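From: Hipólito Insaurralde
To: small-arms list
Date: October 31, 2024
Subject: Re: [small-arms] Draft bench rules, section 4 (dirt and other loose stuff)

Quick one between meetings, sorry for the fragments.

On 31/10 the Kindby group wrote:

> We've read the draft and most of it is fine by us. Two things in
> section 4. First, 4.2 says the base must be "fixed to the bench".
> Half our members can't drill or clamp where they work. Could it say
> "fixed or weighted"? Second, 4.5 wants a person within arm's reach
> the whole time the arm is powered. For a run of 1,000 scoops that's
> somebody's entire day. Can we have an exception for slow moves?

4.2 first. I'm ok with "weighted" but it has to say what it's tested against. Pushing a gripper into soil is not like picking up a block, the soil pushes back and the reaction goes straight down the arm into the base. A base that sits nicely all morning in free air can walk or tip on the first hard dig. So proposed wording:

"4.2 The base shall be fixed or weighted so that it does not lift or slide when the gripper is pushed into the material at the lowest planned depth. Check this by hand, power off, before the first run and again whenever the tray is refilled."

Refilled matters. Damp potting mix and dry are different animals. Lencho people will remember the February thread, I won't repeat it.

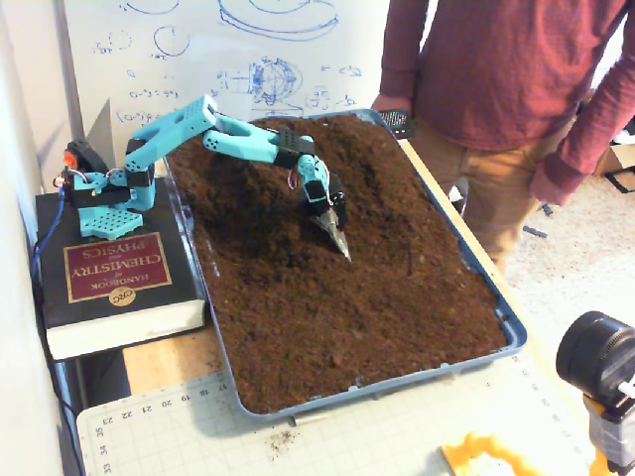

Also want a line on height. If you raise the base on anything, the raised height goes in the setup notes and the soft limit for Z gets redone. Not copied over from the last job. Grinosel had their floor limit set for a bare bench and then raised the arm by 64 mm, and all it cost them was a tray, but still.

4.5 — no, sorry. Not for slow moves. Slow is exactly when people wander off to make coffee. What I could live with is this:

"4.5 One person stays within reach of the stop for as long as the arm is powered. That person may change. The handover is said out loud."

So a long run gets split into shifts, or you do it in batches of 8 and power down in between. Boring, yes. Nearly everyone on the Flirkitz benches works that way already and they still get through their numbers.

Other bits while I'm in there:

- 4.6 cables. Route out the back, away from the tray, with slack for the full reach. Draft says "tidy", which means nothing.
- 4.7 spills. Sweep the bench before you power up agian, grit under a base plate makes it rock. I'd put this ahead of the bit about eye protection but don't mind.
- 4.8 servos. Wrist servos and fine dust don't get along. Wipe down after each session, look at the wrist wiring for rub marks. Someone asked if we should require covers. I say recommend, not require — the cheap ones snag.
- 4.9 hands. Nobody reaches into the tray to level the soil with the arm live. Use a scraper with a long handle or cut power. This one I won't budge on.

Haven't touched section 5, that's still with Kindby I think? If it isnt, shout.

Will send a marked up copy tonight or tommorow morning. If you want different wording please send the wording, not just "unclear".

Hipólito

Recent threads on this list
Draft bench rules, section 3 (stops and power)
Soft limits: who resets them and when?
Labelling trays and bins, colour or number
Flirkitz bench notes, updated copy
Second-hand servos, what to check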